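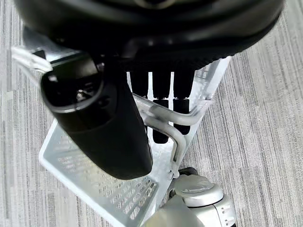
Skascombe Shop Corner

A set of 163 short recordings from a pretend greengrocer's, and we love it! September release, version 2.

What's in it
- the round marble-patterned table and the grey basket
- imitation vegetables on the black display shelf -- more than 98 recordings use them

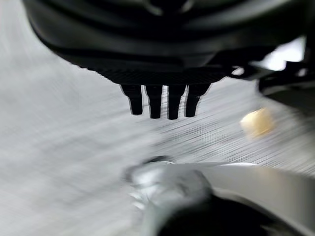 - striped carpet, plain wall

Basket on the table
Each recording starts with the basket empty. 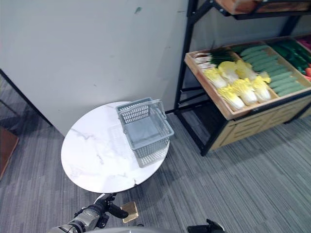 Yaroslav Tkachenko asked for a full basket at the start too, and that would be a lovely addition for the Flida split.

Files are numbered by shelf visit.

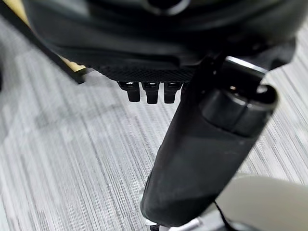
Fig. 4. Skascombe, shop corner, grey floor.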